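How to Sweep a Tiled Passage and Doorway

Posted November 2, 2021

A passage between two rooms gets dirty faster than either room. Everything that falls off shoes, bags and carts ends up there, and the walls on both sides keep it from going anywhere else. This page covers dry sweeping of a narrow tiled passage with a door at one end, using a broom and a long-handled dustpan. Mopping is a separate job and is only mentioned at the end.

The job takes 30 minutes if you do it properly the first time. After that it is more like ten.

What you need

A broom with bristles in good shape. If they are all bent to one side, replace the head before you start.
A dustpan with a long handle, so you can work standing up.
A small hand brush for corners.
A bucket or a lined trash can.
An old putty knife or plastic scraper for anything stuck down.

I use a Soltia broom head at home, and it has held up well on tile. The Ferkura one I had before was too stiff. It flicked small crumbs down the passage when it should have been pulling them along. For smooth tile you want a bristle that bends a little at the tip when you lean on it.

Before you sweep

Pick up anything large by hand. Wadded tissues, bottle caps and pieces of packaging do not sweep well and they push the finer dirt around. Wear a glove if you don't know what it is.

Move what can be moved. A chair, a shoe rack or a box should go into the next room until you are done. If there is a cabinet or an appliance against the wall that is too heavy to shift, leave it and plan on running the hand brush along its base.

Check for wet spots. Dry any you find with a rag and let the floor finish drying before you sweep. Damp dust turns into paste in the grout lines and then you need a brush and hot water to get it out.

Open the door all the way. If it drifts shut, wedge it. Look behind it too, because the strip of floor between an open door and the wall collects a lot of lint.

Sweeping the passage

Decide which way you are going. In most houses it is best to start at the closed end and work toward the room with more light, where you can see what you have missed. If the next room is being painted or has paper laid on the floor, go the other way so that the dust doesn't end up on the paper.

Do the edges first. Hold the broom at an angle so that the corner of the head fits where the floor meets the wall, and pull toward yourself in short strokes. Do one wall for its whole length, then the other. Then sweep the middle. Keep the strokes low and end each one with the bristles still on the floor.

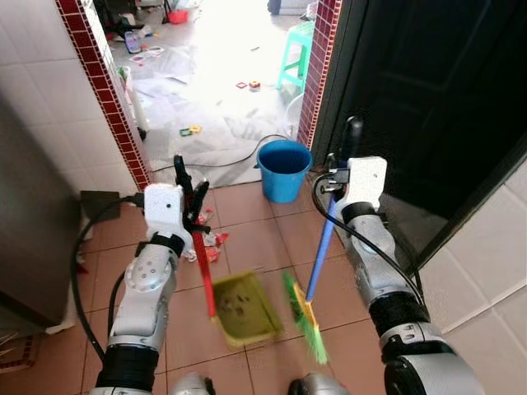

Light litter is harder to collect than grit, especially scraps of paper and wrappers. A hard stroke makes a draft in a narrow space and the pieces slide away from you or slip under things. Hold the dustpan in one hand and the broom in the other, as with the red-handled pan and the blue-handled broom here, and bring the two together low over the tiles. Paper bits near the left wall, like the red and white ones, should be drawn away from the wall a few inches before you try to get them into the pan. Check the base of the dark gray unit on that side as well. The blue bucket in the doorway will have to be slid over when you get to the tiles under it, and the same goes for the thin cord behind it. Lift the cord and sweep under it. Don't drag the bristles across it.

Getting the last line of dust

There is always a thin line left at the lip of the pan. Move the pan back an inch, sweep again, and repeat. It normally takes 4 passes on smooth tile and a couple more where the grout is deep. If there is still a line, wipe it up with a damp paper towel and stop there.

Sweep with the grout lines on the last pass. Going across them leaves grit sitting in the low spots.

The doorway

Doorways need their own few minutes. If the opening has a strip of small mosaic tile up each side, there is a lot of grout in a small area and dust sticks to it near the floor. Run the dry hand brush down the strip from about knee height, then sweep up what falls. Do the bottom edge of the door at the same time.

Emptying the pan

Tip the pan low inside the bucket or can and tap it once. If you drop it in from above, fine dust comes straight back out. Brush out the corners of the pan before you hang it up.

Clean the broom too. Pull the hair and lint out by hand, outdoors if possible. Wash the bristles in warm water with a drop of dish soap every month or so and hang the broom with the head down to dry.

If you are going to mop

Wait for the dust to settle, then check the floor from a low angle with a flashlight. Sweep anything that shows. I use plain warm water on terracotta-colored tile and a little Karimi floor soap on white. Change the water when you can't see the bottom of the bucket.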